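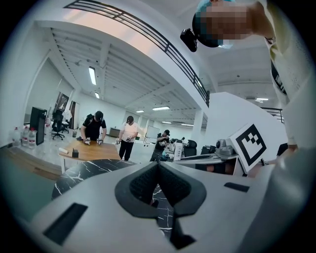
The main hall during a working shift, seen from a hand-held gripper.

About Losivard

Losivard is a company for robot teaching. Our customers build robot arms and the software which moves them, and we prepare the demonstrations from which these robots learn. If a customer wants a robot to fold a towel, close a jar or put a cable into its clip, somebody must first do it well, many times, in a way the robot can use later. This is our daily work.

We started with one room, two tables and a remote-controlled arm that we had bought second-hand. In the first year we took any task that was offered to us. Today we work mostly on household and light assembly tasks, where the objects are small and never lie two times in the same position.

How we work

There are two ways to show a task at Losivard.

The first is by hand. The operator holds a gripper tool, with a camera on it, and does the task directly at the table. It is quick to learn and feels close to normal hand work, so most of our projects begin with it. A small camera on the cap brim can be added when the customer wants also the view from the head.

The second is by remote control. The operator sits or stands at a control station and moves a real robot arm from there. It is slower, and a new person needs more patience for it, but the recording contains the movements of the same machine that will do the task later. For heavy objects and for tasks with a long reach we normally recommend this way.

Many customers ask us for both. In such a project we record first by hand, look at the results together with the customer, and then decide which parts of the task should be repeated by remote control.

Our systems

Keven is our program for hand demonstrations. It gives each operator the next task, keeps the order of the objects changing, and puts the recordings in the right place after the shift. We wrote it ourselves, after too many evenings with paper lists.

Aguiar is our remote station. The present version is the third one. The first version had a very stiff handle and our operators complained about their wrists, with good reason. We changed the handle, then the height of the seat, and at the end almost everything else also.

The people

Reiko Sugawara founded the company and still leads it. Before, she was teaching machine operators in a packaging factory, and from there she brought one rule which we keep until now: the person who writes the instruction must be able to do the task herself. Each new task is tried by the project lead for one full shift before an operator receives it. Sometimes the instruction is completely different after this shift.

Our operators come from many kinds of work. We have former cooks, a piano tuner, people from shops and warehouses, and students who stay with us between two semesters. We do not ask for technical education. We look for calm hands and for attention — a demonstration done in a hurry is easy to notice, and the robot will copy the hurry together with the rest.

Training takes 8 days. During the first days the new colleague works next to an experienced one and the recordings are not given to customers. After that come simple tasks with one object, and later tasks with several steps. A person can work by hand, by remote control or change between the two, and many prefer to change.

Work at the table is tiring for the shoulders and for the eyes. An operator does not stay more than 80 minutes on the same task without a break, and the shift plan is made so that different tasks follow one another. We do not pay by the number of recordings. We tried it for one short period and the quality became worse, so we stopped.

What we check

Every recording is watched by a second person before it leaves the house. This person looks if the task was finished, if the gripper was moved in a steady way, and if the view was free at the important moments. A mistake is not always thrown away. When an operator drops an object and picks it up again properly, many customers want to keep exactly this part, and we mark it for them.

Faces are made unrecognizable before delivery. Everybody who works in the hall knows when the recording is on and has agreed to it in writing. Visitors are asked at the door.

Our task library

Until now we have prepared 258 different tasks, from very short ones, such as turning a switch, to setting a full table for a meal. For each task in the library we keep the written instruction, the list of objects and the notes of the operators. A customer can choose a task as it is or ask us to change it. For a new task we usually propose a first series of 300 demonstrations, so that the customer can train on them and tell us what is missing before we continue.

Jukmont

Jukmont is our program for technical schools. Two times in the year, in spring and in October, a group of students comes to us for one week. They write an instruction, show the task by hand, show it again with Aguiar, and then check the recordings of another group. The last part is the hardest for them, as the mistakes of other people are easy to see but not so easy to explain in a polite way. Two of our present project leads came to us first as Jukmont students.

Visit us

We are glad to show the hall to customers, schools and persons who think to apply as operator. Visits are in the afternoon, by appointment, and never on Sunday. Please wear closed shoes and plan enough time, because most visitors want to try the gripper themselves. For an appointment, use the contact form and write if you come alone or in a group.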